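How to move laundry staff onto teaching a folding machine

Jan 5, 2021

When a laundry buys a folding machine, the people who used to fold are usually told about it last. At Elum we wash and fold for guesthouses and private customers in and near Drestudton, and we started the other way round. The folders on our roster teach the machine, which is called Eltetti, and they do it with a pair of hand-held grippers. They pick up and fold garments much as they always have, except that the grippers do the holding. The recordings are then used to train Eltetti's arms.

These are the steps we follow when a new person joins the teaching roster. They assume you have the grippers already and that somebody has shown you how to charge them.

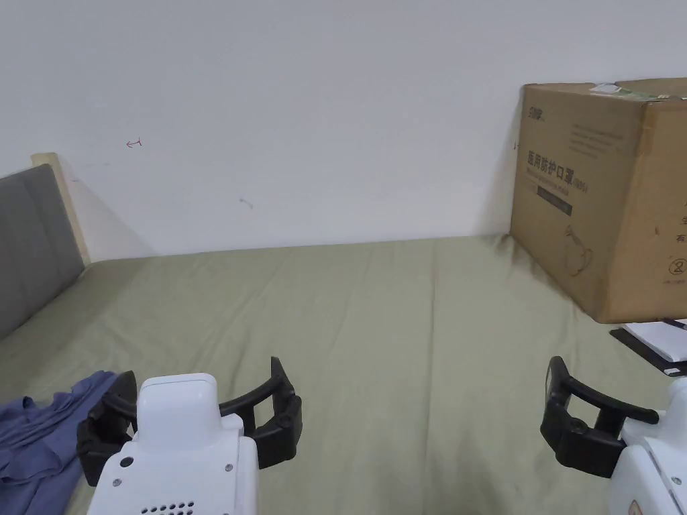 Hauksdóttir

What you need

A bed or a large padded table at about hip height, covered with a fitted sheet in one plain colour
Two hand-held grippers, charged
A mixed pile of washed garments
A notebook and pen
A second person for the first session

A bed is good for this. The sheet grips the cloth a little, so a shirt stays where it is put, and you can lean on the edge without hurting your hips. We tried a steel sorting table first and the shirts slid everywhere.

Step 1. Agree on hours and pay before anyone picks up a gripper

Write down what a teaching shift is, how long it lasts and what it pays. Ours pays the same hourly rate as pressing, which is higher than folding. Folding used to be paid by the piece. You can't pay teaching by the piece, or people will rush and the recordings will be useless.

Put in writing what happens to the person's old hours as well. We kept everyone's hours as they were until the end of April and said we would talk again then. Some staff wanted a longer promise. That was a fair thing to ask for, and if you can give one, give it.

Say what is recorded. The gripper cameras take in whatever is near the bed, and that includes workmates. Anyone who works within view should be asked first and should be able to say no.

Step 2. Let the person fold by hand

Before using the grippers, have them fold a few garments with bare hands and talk through what they are doing. Experienced folders skip steps in their explanation because they no longer notice them. The second person writes down the order: which corner first, when the cloth is turned, when it is smoothed.

Keep the page. You will want it when two folders turn out to have different methods, and you will have to decide whether the machine learns one or both. We went with both for shirts and one for towels.

Step 3. Get used to the grippers

Each gripper has two fingers and they close on a small area. You lose the flat of your palm, and folders miss it straight away. Give them 80 minutes with nothing being recorded. A hand towel is easiest to begin with, then a T-shirt, then something with sleeves.

Things to practise:

Picking up one layer without taking the one underneath
Letting go of both sides at the same moment
Putting a gripper down and picking it up again without looking

Long nails, rings and wrist braces are all fine. If the handle is uncomfortable, adjust the grip before the person adjusts their wrist.

Step 4. Pick up and spread

Start with the garment in a crumpled heap. Machines find a heap much harder than a flat shirt, so you want plenty of recordings that begin this way. Find an upper corner with one gripper and pinch it. Work along the edge with the other gripper until you reach the opposite corner, and pinch that too. Lift until the cloth hangs between the two grippers. One side can be higher than the other. Then draw the grippers apart until the top edge straightens, and lower the cloth onto the sheet.

Don't shake it. Shaking works well by hand, but the arms move more slowly than we do and can't copy it.

If you miss a corner, try again and keep recording. The folders found this the oddest part of the job, after years of being told off for fumbling. A recording with a missed pinch and a second try is worth keeping, so please tell people so on the first day.

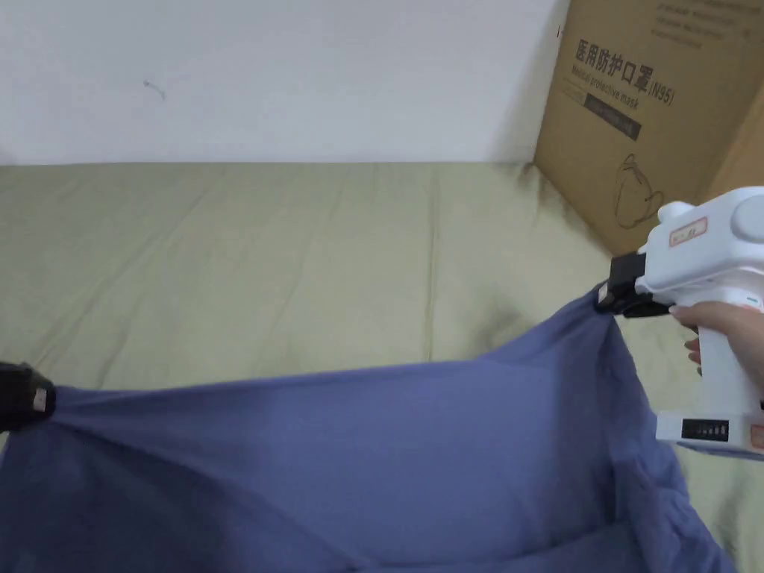 Step 5. Fold, then put it back the way it was

Fold following the page from step 2. Move at a steady pace and stop for a second between folds. When the garment is done, open it up, bunch it and start again with the heap turned a different way. After five goes, change the garment.

The repeating is dull. Our folders used to chat while they worked and they still do, as sound isn't recorded. Check whether your own set-up records it before you tell people the same.

Step 6. Log the session

At the end of each run, write down the garment type, who was folding and anything odd – a sticky finger, a stuck zip, a sheet that came loose. The notebook lives on the edge of the bed, so it gets filled in. A form on the office computer did not.

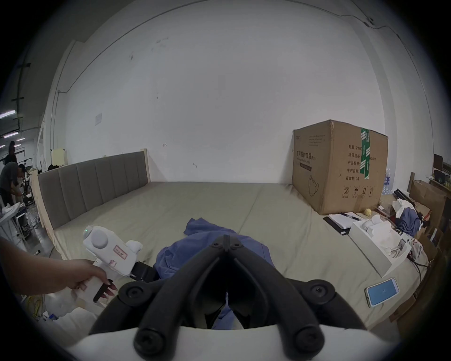 Step 7. Rotate

Seven runs is the limit for one person in a shift at our place. After that the forearms get tired, because the squeeze is constant and quite different from folding. Swap with someone on sorting or pressing and come back the next day.

What changes for staff

We have kept 1,765 recordings so far. Eltetti folds towels and pillowcases on its own now, with one person watching and clearing jams. It is slower than a good folder, but it runs through the lunch break. Shirts are hit and miss. Anything with a hood still goes to a person.

So there is less folding, and the folding that is left is the fiddly kind. Two of our people like that and one has asked to go back to the pressing line full time. The jobs that have grown are sorting, checking and teaching. Checking is the one to keep an eye on. It looks like a rest and it isn't, as you are on your feet watching for one bad fold in a long row of good ones. We now split it into short turns.

The folders also get the final say on what counts as folded. If a stack comes off the machine and the person on checking wouldn't send it to a customer, it goes back, and the fault goes in the notebook next to the garment type. We read those notes before planning the next teaching shift, and whichever garment has the most faults goes on top of the pile.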